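Mundanex: Tables and Things on Them

Welcome back to Mundanex, my little corner for ordinary stuff that I like looking at. The last page was all doorknobs, which got more mail than anything I've ever put up, and somebody asked if I'd do tables next. Well, yes! I've been waiting for someone to ask. I love a table with a bit of life on it. I'm less interested in dining room showpieces with a runner and a bowl of fake lemons (sorry, Mom) and much more interested in the big flat ones that get leaned on and bumped into.

My own obsession started with a kitchen table I bought from a neighbor when I moved into the apartment on Batum Street. It was too big for the room. You had to open the fridge sideways and sort of reach around. But I ate at it, did my taxes on it, and once repotted 11 tomato plants on it in a single evening, and by the end I knew every mark it had. When I finally had to let it go I was sadder about it than about the couch, and the couch was a very good couch.

So now I look at surfaces. I look at them in diners and in libraries, and I look at them in hardware stores, where they usually have paint on them. What I'm after is wear you can read a little, and what people leave lying around on top or along the back. I'm also a sucker for dishes in soft colors, the yellows and blues especially, so if there's a bowl on the table I'm twice as happy.

Two for this page, then. First, a broad tabletop with faint scuffs on it and a narrow white shelf full of tangled black cables along the far side. I think every house in the country has a shelf like that somewhere.

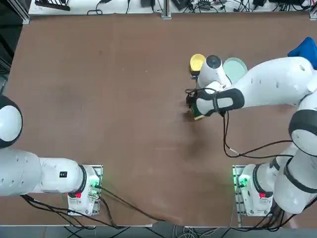
And next, colors! A lemony yellow bowl and a big pale blue plate.
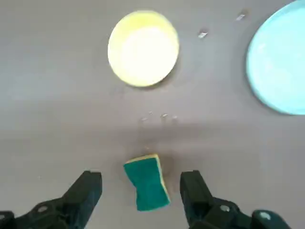 I've been thinking a lot about yellow and blue together. My grandmother's kitchen was all yellow and blue, and I mean all of it, down to the dish towels and the little hooks the dish towels hung on. As a kid I figured that's what color kitchens were. Then I went over to a friend's house and theirs was brown and orange and I remember feeling kind of sorry for them. When Grandma's things got divided up I asked for the everyday dishes and my cousin got the good china, and we both walked away thinking we'd won.

I still use hers. There were 88 pieces on the list when she bought the set, counting saucers, and I have maybe enough left for a decent-sized lunch. The saucers went first (they always do, we used them under flowerpots). The bowls have held up the best. One has a chip I turn toward the wall when people come over, and then I forget, and somebody always gets the chip.

If you want to start picking up dishes like this for yourself, go for singles. People hunting for a full matching set drive themselves nuts and pay too much. I got a perfectly nice aqua plate for 70 cents at the Jedine thrift store because it had no brothers and sisters, and I've eaten my toast off it ever since. Bring it home, wash it, see what it looks like next to what you already own. Most pale colors get along fine. The one that gave me trouble was a pink, a very strong pink, and I ended up putting it under the cat's water. Kingi seems to like it. She also likes to push it across the floor at five in the morning, so I can tell you it's a sturdy plate.

A few notes on photographing this kind of thing, since I get asked and I am absolutely not a professional:

Window light, with the overhead lamp off. An overhead lamp puts a white spot right in the middle of a glazed bowl and then that's all you see.

Straight down is great for plates. Bowls I go back and forth on, because from straight above a deep one and a shallow one can look pretty much the same. I usually take one from above and one from the side and then keep whichever I like better the next day.

Don't wipe the table first. I know, I know. But crumbs and marks are half the fun, and a table that's been polished for the occasion always looks a little nervous to me.

Put something plain under a pale dish. Wood works, gray works, a stripy tablecloth does not. I learned that from an entire roll's worth of pictures where you can barely find the cup.

Now, mail. İlker Uçar wrote to tell me that the round table on the doorknob page (it was in the background, he has very sharp eyes) is the same kind his parents had, with the drop leaf on one side only. He wants to know if the hinge squeaks. It does! I've oiled it 2 times and it came back both times, worse if anything. If anyone has a fix that doesn't involve taking the whole leaf off, please write, and I'll pass it along to İlker too because his squeaks as well.

Someone else wanted to know what I do about water rings. Mostly I live with them. On the Batum Street table I tried the trick with mayonnaise, left it on overnight with a paper towel over the top, and by breakfast the ring was a bit fainter and the kitchen smelled like a sandwich. I'm not sure I'd do it again. A coaster would be the grown-up answer. I own lots of coasters and I couldn't tell you where a single one of them is.

Next page is going to be drawers, I think, the kind with batteries and rubber bands and one mystery key in them. I'm hoping to have it up in October. If you've got a good drawer, send me a picture of it as it is, no tidying up beforehand, and tell me one thing that's been in there the longest. Mine has a harmonica. I've never played the harmonica and neither has anyone in my family, as far as I can find out.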